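Groen Tabletop: wrist-camera episodes for pick and place

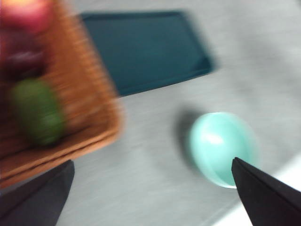 Groen Tabletop is a set of teleoperated demonstrations for training manipulation policies on short table tasks. It was put together by Griet Brouwer and Pieter Declercq at Avitz, with Hendrik Van Dijk handling storage and the release scripts. The current version was frozen on 2025-07-31 and replaces the partial upload from May.

Contents

Episodes: 3195
Held out for evaluation: 529
Task families: 4
Robot: one arm, two-finger gripper
Views: wrist camera, fixed side camera
Other streams: joint positions, gripper opening, operator commands

The evaluation episodes are included in the total. They were picked by recording session, so no session appears in both splits. If you make your own split, please do the same. Neighboring episodes from one session share lighting and object placement, and a random split will give scores that are too high.

Task families

fruit_to_tray: move a named piece of fruit from the basket to the tray
tray_to_basket: the reverse
item_to_tray: pick an item off the open table and set it on the tray
reposition: move an item to another part of the table without using the tray or basket

Each episode has one written instruction. Operators read it before starting and did not change it afterward. Instructions were written by three people and the wording varies. We left spelling mistakes in.

How episodes were recorded

The operator drives the arm with a hand controller and sees the robot directly, not through the cameras. An episode starts when the operator presses record and stops when they release it, so many have a second or two of idle time at either end. The script trim_idle.py removes it. Trimming is off by default.

Objects were moved by hand between episodes. Operators were asked to change at least the position of the target, and usually the basket or tray as well. Lighting was whatever the room had that day.

Labels

success: 1 if the final state matches the instruction, otherwise 0
retry: number of failed grasps before the last one
note: free text, often empty

Success was judged from the side camera by one person. Roel Van der Linden then went through more than 300 episodes a second time and corrected the ones he disagreed with. Corrected rows carry the tag second_pass. Failed episodes are kept in the release. Filter on success if you only want clean demonstrations.

Known problems

Wrist frames blur heavily when the arm turns quickly. We did not drop these frames, and a policy running on the same camera will meet them too. Anyone training an object detector on single frames should filter by the sharpness column.

Exposure on the wrist camera is automatic. Bright parts of the table can wash out to nearly white, mostly near the edges of the image.

The basket is often only partly in the wrist view, and fruit inside it can be cropped or hidden by the rim. Use the side camera if you need to know what is in the basket at the start.

Gripper opening is logged slightly later than the images. The offset is constant within a session and is listed in sessions.csv. The loader applies it unless you pass raw=True.

Color words in the instructions are loose. The same item may be called green in one episode and blue in the next.

Access and contact

The files are on the Gruvavix server under groen/release. Read access is open to project partners. Report bad labels to Selim Canpolat with the episode number and the split, and they will go into the next correction file.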